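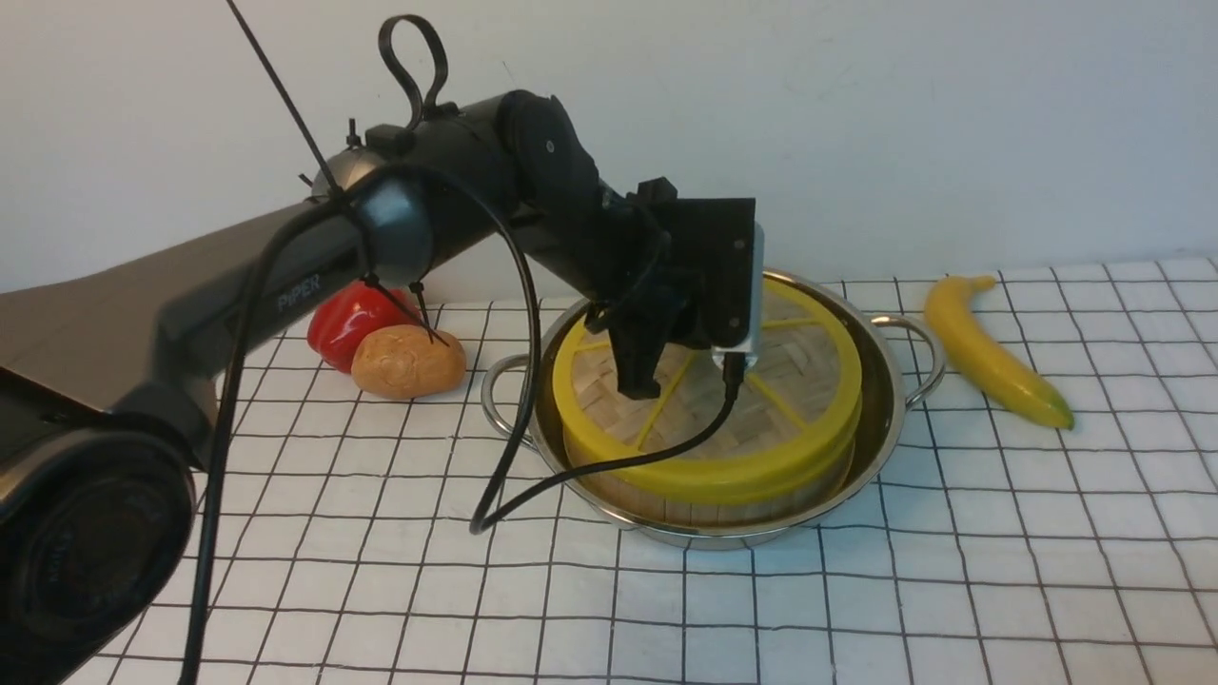

2026-05-04

Monday, and the bathroom scale and I are not on speaking terms, so I'll start with the water bill instead. It came in the same mail as the thing from Fundell, and I opened the water bill first in the belief that it would be the smaller problem. It says we used 2254 gallons. I live alone. I do not own a pool, a horse or a car wash. I looked at the toilet for a while and the toilet looked back at me.

The thing from Fundell is the lease. I've known it was coming since winter and have handled it by buying a very nice folder. They'd like an extra 130 a month starting in June, which they call an adjustment, as if the rent had been sitting a little crooked and somebody came by to straighten it. There's a paragraph about improvements to the building. The improvements are a new mat by the front door and the removal of the bench.

I liked the bench. It was ugly and it wobbled, and I sat on it nearly every evening last summer eating pretzels out of the bag and disapproving of other people's parking. You can't do that standing up. Standing up, you're just a person in a doorway.

So after breakfast I made a list of places to move to, and the list was Drurau. I've been to Drurau twice. Both times it rained and both times I got a really excellent sandwich, and on that evidence I've decided I could be happy there. The 21 bus goes all the way out. I looked up apartments and found one for 900 with a view of "mature trees," and in the photos there was a single tree and it was leaning on the garage. Saved it anyway.

Worked from ten to four, if you're generous about what work is. The Boateng catalog is still not done. I had to write eleven lines on a garden hose and ran dry at three, so I added that it bends. Then I went back and took out that it bends, in case some of them don't. I now know far more about hose fittings than I wanted to at this age, and I was short with the woman at the pharmacy later over nothing at all, so I blame the fittings. Must be nicer to her on Thursday. She gave me the wrong bag but she was very pleasant about it.

Walked home the long way, along the canal. The geese have their babies out and are acting as if they invented the idea. One of them hissed at me from clear across the path. I crossed over. A man on a bicycle did not cross over and I heard how that went from behind me.

Supper was eggs again. I had big plans for the leeks but the leeks have been in the drawer since before the weekend before last, and we've all moved on. I keep meaning to cook a real meal on Mondays, with a vegetable that hasn't been pickled first. I keep meaning to do a lot of things on Mondays. It's a heavy load to put on one day.
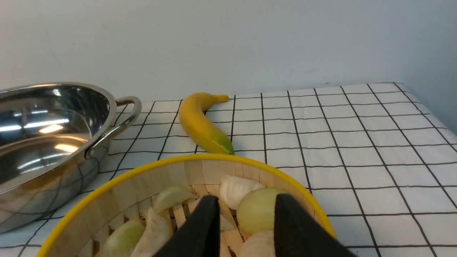 Onion in the yellow-rimmed basket.

Called Udora at six about the internet, which has been dropping out every time it rains. They asked if it was raining. It was not. They said in that case they couldn't see a problem on their end, and would I call again when it was. I said I would do that, and I wrote "call when raining" on the back of the water bill, where I am sure to find it in time for the next ice age.

Then I did the food coloring trick in the toilet tank, the one where you put in a few drops and see if it shows up in the bowl. I only had green. Fifteen minutes, they say, so I sat on the edge of the tub with the lease and read the whole thing, including the section on waterbeds. Waterbeds are allowed on the first floor with written permission. I'm on the third floor and have never wanted one until tonight.

The bowl went green. So that's where the gallons went. I've emailed Fundell to say the toilet needs an adjustment.

Window open, somebody's TV going downstairs. Put the recycling out before seven tomorrow.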